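Plurnport Live Music Association
Minutes of the general meeting, 19th June

Present: nine members. Apologies: two. The chair opened the meeting at the Plurnport hall and the minutes of the previous meeting were accepted without changes.

1. Spring concert
Nornia have confirmed they will headline the September concert. Tăng will open with a 40-minute set. Both bands have asked for a sound check before doors, so the hall will need to be unlocked by early afternoon. The secretary will write to the hall office and ask for the extra hours.

2. Tickets
The hall is licensed for 152 seated. It was moved that all 152 seats go on sale at one price and that no door list be kept this year. Carried, one against. Members will have first chance to buy, for one week, before general sale. At the last concert we sold almost 70 in that first week.

3. Posters and flyers
The printer has quoted for 500 flyers in colour. The quote was accepted. The artwork still has the old start time on it and must be fixed before it goes off. Flyers will be left at the library, the bakery and both music shops. The centre on the highway no longer takes them.
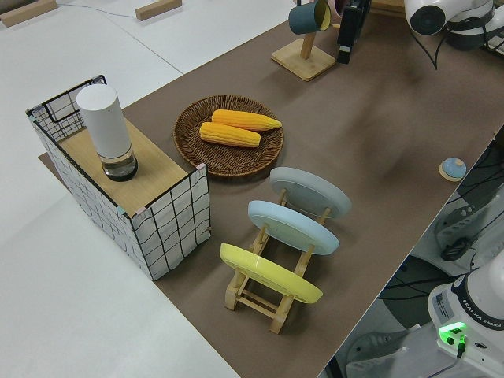 Fabric-covered storage box with a board across the top.

4. Sound and lighting
Zovbridge will supply the PA and two operators on the same terms as last time. The left foldback speaker was noisy at the last show -- Zovbridge have been told and will bring a different one. Coloured lights were discussed and left until the budget is known.

5. Merchandise
Nornia will sell records and shirts from the foyer. Tăng have only a CD at this stage. It was agreed the association takes no cut from either band.

6. Other business
A member asked if the association would look at an acoustic night over winter. Held over to the next meeting. The piano needs tuning before September and two quotes will be sought.

The meeting closed at 8.50 pm. Next meeting in four weeks, same place.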